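## Peltano: Moving a Course Scheduler Off One Very Old Server

Group: Tarek Srour, Amra Dimitriou, Areeba Kazmi
Advisor: Jihad Hakim

### Background

Peltano books lab time for the department. When we inherited it, it ran on a single machine under a desk, and deployment meant copying files over and hoping. Our proposal promised containers, automatic rollouts and a restart policy. We delivered all of them, though the restart policy got more exercise than we had planned.

### What we built

The old program became three services: booking, login and mail. Each has its own container image, and Bassi, the small script Areeba wrote, pushes them to the cluster when tests pass. For two weeks it also pushed them when tests failed, owing to an exit code we were all too polite to check.

### Load test

We set the booking service a target of 3,000 requests. It logged 3,006. The extra six were health checks, which took Amra most of a Friday to establish and which we now filter out.

Our first memory limit was 40 MB per container, a number Tarek picked because it looked tidy. The service needed more than that to start. The cluster killed it, restarted it and killed it again, and our dashboard reported the whole business as "high availability."

### Dependencies

Startup order caused the worst bugs. Booking expects login to answer, and login expects the database, so one slow database brought down everything that stood on it.
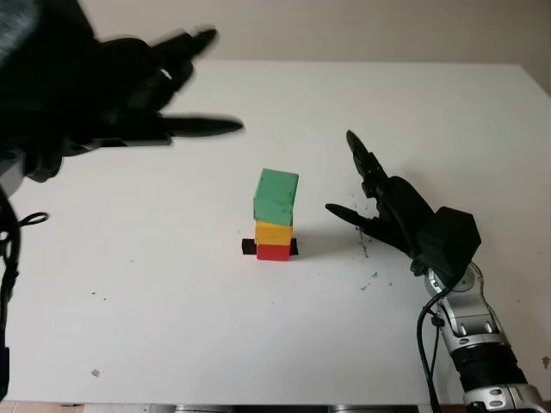 We added readiness probes and a retry with a growing delay. Booking now waits its turn, complaining only in the logs.

### Left undone

- Mail still has its password in a config file. Jihad has seen it. He sighed.
- Rollback works by hand, from Tarek's laptop.
- The old server is still on. Something calls it every night at 3 and we haven't found out what.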